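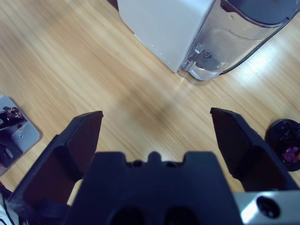
4. Placing and levelling the table

Previous | Contents | Parts list | Assembly | Care | Next

Before you begin with this section, the legs must be mounted and all bolts must be tightened by hand only. If you have tightened them already with the key, please loosen each one by half a turn. The Skandow table needs a little play in the joints until it stands in its final place. If it is tightened on an uneven floor, it keeps the twist, and you will feel it later as a small rocking when you write or cut bread.

4.1 Choosing the place

The table top has a length of 1395 mm. Leave 1000 mm free on the sides where people will sit, measured from the edge of the top to the wall or to the next piece of furniture. On a side where nobody sits, 100 mm is sufficient, but do not push the top directly against the wall. Wood becomes wider in the humid months and narrower in the heating period, and the top must be able to move.

1. Measure the place with the chairs pulled out, as if somebody is just standing up.

2. Check what is above and below. Do not place the table over a floor heating outlet, and do not place it in front of a radiator.

3. Look where the sun comes in during the afternoon. Direct sun is allowed, but the colour of the surface will change in the first months. If one half of the table is always in the sun, turn the table end to end from time to time, so that both halves change equally.

4. Leave the table in the room for one night before you continue. If it was delivered on a cold day, leave it longer.

Note: During the first weeks, please do not leave a tablecloth, a runner or a desk mat always in the same position. Under the cloth the wood stays in its first colour, and the border will be visible. The difference disappears slowly after you remove the cloth, but it can take a whole summer.

4.2 Levelling the feet

Each leg is supplied with a Gridex adjustable foot. The foot is turned into the threaded insert at the bottom of the leg. You need a spirit level and the flat key from the bag marked G. A second person is necessary for lifting.

1. Turn all feet completely in, then turn each one out again by one full turn. In this way you have some reserve in both directions.

2. Put the table in its final place. Lift it, do not pull it. When the table is pulled over the floor, the feet are loaded from the side and the insert can break out of the leg.

3. Lay the spirit level along the length of the top, in the middle. Let the second person lift the lower end slightly while you turn out the feet at this end.

4. Lay the spirit level across the top and do the same for the sides.

5. Press with the flat hand on each corner. If one corner goes down, turn out the foot under this corner until it touches the floor. Do not turn further, otherwise the opposite corner will start to rock.

6. Hold each foot with your fingers and tighten the lock nut with the flat key.

7. Now tighten all the leg bolts, crosswise, with the long key. Tighten firmly, but do not use an extension on the key.

Caution: Never adjust a foot while there is weight on it. Keep your fingers out from under the leg when the second person lowers the table.

Caution: The top may carry 100 kg if the load is spread. Do not stand or sit on the table, also not for changing a lamp.

Wait one week and repeat steps 5 to 7. On carpet or on a soft wooden floor, the feet sink in a little and the table will need a second correction. After this it normally stays quiet. If you move the table to another room, you must begin again from step 1.

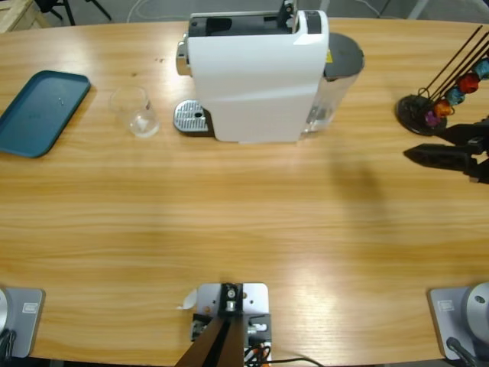 4.3 Small appliances on the table

Many households use one end of the table for coffee, for a kettle or for a toaster. The surface is suitable for it, if you respect the following points.

1. Place the appliance so that the cable goes to the wall without tension and nobody can catch it with the foot. Do not lead the cable over the edge where people sit.

2. Look at the rubber feet of the appliance. Some dark rubber reacts with the varnish and leaves a grey or yellow ring, which cannot be washed away. Put a thin cork or felt piece below each foot. A glass plate is also good, but clean below it regularly.

3. Take off the removable drip tray or grate before you rinse it, carry it to the sink, and dry the lower side before you put it back. The lower side is where the water stays.

4. Keep appliances which give steam away from shelves and wall cupboards, and turn the steam outlet so that it does not blow along the surface.

5. Move the appliance once a week and wipe the place where it was standing.

Note: Descaling liquid is an acid. If a drop falls on the table, take it up at once with a wet cloth and dry the place. It is better to do the descaling next to the sink.

Caution: Do not put a hot pan, a hot baking dish or the plate of a filter machine directly on the wood. White clouds in the varnish are caused by heat together with moisture. A light cloud may go away by itself after some days. A strong one needs the repair described in section 5.

4.4 Daily cleaning

The surface is protected with a clear varnish. It closes the wood, but it is thin, so that you can still feel the grain with your fingers. It has to be treated like a good wooden floor.

1. Remove crumbs and sand with a dry soft cloth or a soft brush. Do not start with the wet cloth, otherwise the sand will be rubbed over the surface.

2. Wipe with a cloth which is damp and well wrung out. Always wipe along the grain.

3. Dry immediately with a second cloth. Please do not leave out this step, even when the surface looks dry already.

4. Wipe also the edges and the first few centimetres of the underside, where hands touch the table. Grease from the hands is the most frequent reason for a sticky edge.

For greasy spots, add a few drops of mild washing-up liquid to the water. Wipe again afterwards with clean water. Do not use scouring cream, steam cleaners, microfibre "magic" sponges, spirit, or polish with silicone. With silicone on the surface, a later repair of the varnish becomes very difficult, as the new layer does not hold.

Trays, bowls and vases should be lifted when you want to move them. If they have an unglazed bottom, stick felt below. Change the felt when it has become hard, for small stones collect in it and then it works like sandpaper.

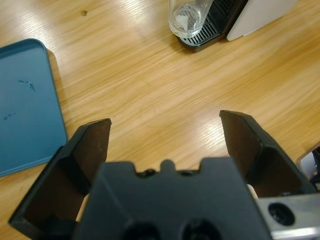
4.5 Checking the surface against the light

Twice a year, for example in June and again before the heating is switched on, you should check if the varnish is still closed. It needs only a few minutes.

1. Clean and dry the table as in 4.4.

2. Switch on the lamp above the table, or wait for the low sun. Bend down until you see the reflection of the light on the surface.

3. Move your head slowly from one end to the other. Where the varnish is closed, the reflection goes on without interruption. Where it is worn, you see a dull island. Mostly these are found in front of the chairs.

4. Put one drop of clean water on the dull place and wait 3 minutes. If the drop stays round and the wood below it keeps its colour, the place is only scratched and needs no treatment. If the wood becomes darker, the varnish is open.

5. Take off the water and let the place dry overnight.

6. Treat an open place with Pruvost repair varnish, clear, following section 5.2. Do not treat only the centre of the place; go along the grain and let the new layer become thinner to the ends.

Do not lay anything on a freshly treated place before the next day, and keep wet things away from it for one week. Fresh varnish feels dry on top much earlier than it is hard inside.

4.6 Water marks and glass

Glass is harmless for the wood, but a bowl or a vase which is wet on the bottom holds the water in a closed ring, where it cannot dry. After one evening normally nothing is visible. After several days there can be a mark.

1. Dry the bottom of the glass before you put it down.

2. Under vases and flower pots use a saucer with a rim, also glazed on the lower side. Terracotta saucers let the water through.

3. If you find a pale ring, remove all objects and let the place dry for two days without heating it. Do not use a hairdryer.

4. If the ring is still there, rub it softly along the grain with a dry cotton cloth. Stop when the surface becomes warm.

5. If it does not become better, the moisture is below the varnish. Continue with section 5.3. 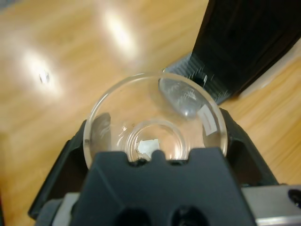 One owner wrote to us that step 3 was too short in his flat, where the air is humid the whole spring, and that his ring had needed nearly two weeks until it was gone. He also asked if he could have helped with the fan of the air conditioner. We answered that moving air at room temperature does no damage, provided that it does not blow on one end of the top only, and that waiting longer is always allowed.

Note: A black mark is not a water mark. It comes from iron and moisture together, for example from a tin, a screw or steel wool, and it sits in the wood itself. Please do not sand it. Write to the Verkbridge service desk with the order number from the label under the top, and tell us how long the mark has been there and what was standing on it.

Continue with section 5, Repairs. If your table has the extension leaf, read section 4.7 in the separate sheet first; the leaf has to be levelled together with the top.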